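Workshop notebook, two-arm cell
February 2022

Moved on from the single-arm work today. The club has until the open day to get both arms tidying a desk without help, and I want the notes in better order than last term's, when we lost a week because the joint limits had been written on the back of a delivery slip.

Started with the homing routine. Left arm came up clean. Right arm faulted twice on the elbow, same code both times, then homed on the third go with the speed turned down. I have left it at the lower speed for now. Réjean Leclerc thinks it is the encoder plug and not the motor, and he is probably right, as wiggling the plug got us the same code on demand. New plug is on the list with the Stiromari order.

Base positions measured again from the centre line of the rail. The left one was 2 mm out from what the config file said. Changed the file, not the bolts. Anyone who loosens those bolts must measure again and write the new figure in this book as well as in the file. The old value is still in the comment line above the new one.

Task list as agreed with the group:

Book: left arm only, pinch at the spine edge, slide to the left wall.
Staplers: either arm, whichever is nearer. Black one and blue one to end up side by side.
Small box: pick with right, hand over to left, put down on the book.

The handover is the hard one and we will leave it until the other two are reliable. Okoro's group tried handovers first last year and spent all their time on it. 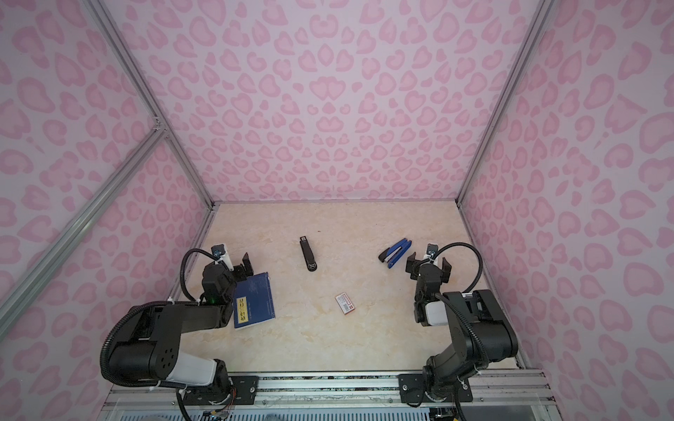 Gripper opening was the next job. The default is too narrow for the book if the approach angle is off by even a little, so both grippers now open fully before they move down. It costs a moment on each pick and I don't mind that. For the staplers we close slowly and stop on current, not on position. The first value I tried was too low and the stapler slid out as soon as the arm lifted. Raised it in steps until it held. The value is in the file under grip_hold, and please don't raise it further for the box, which may be only card and could crush.

Ran the stapler pick 12 times with the left arm, black stapler only, moved by hand to a new place each time. Most of the misses were at the back, near the wall, where the arm is nearly straight and the wrist can't get square to the object. Two choices: bring the work area forward, or allow a tilted approach. I would bring it forward. It is only a matter of telling people where they may put things, and the rules for the day don't say the whole floor has to be used.

Wrist cameras: white balance is now fixed on both. On auto it drifted whenever the gripper came down over the pink wall panels, and the colour check then mixed up the two staplers. Fixed values copied across to both arms. The spotted pattern also gave the edge finder a lot of false corners, so the mask now drops everything above the floor line. If the walls are changed the mask can come off again — ask me first.

Recordings: we have 1,237 saved runs, counting everything since October. Leclerc went through the older ones and thinks we should throw out any made before the wrist cameras were moved. That would leave us a bit over 1,000, still enough to train on. I agreed but asked him to archive them on the Bultia drive before anything is deleted.

Small things. The sleeve on the right arm rubs when the wrist turns all the way out, so there is a soft limit on that joint until we have rerouted it. Spare cable ties are in the top drawer. The emergency stop was tested on both arms before and after the session, fine each time.

Next session: fit the plug, put the right arm back to normal speed, repeat the stapler runs with the work area brought forward. Then the book, if there is time. Cerkville want the written plan before they confirm our slot on the day, so I will draft that at home and pass it round for corrections.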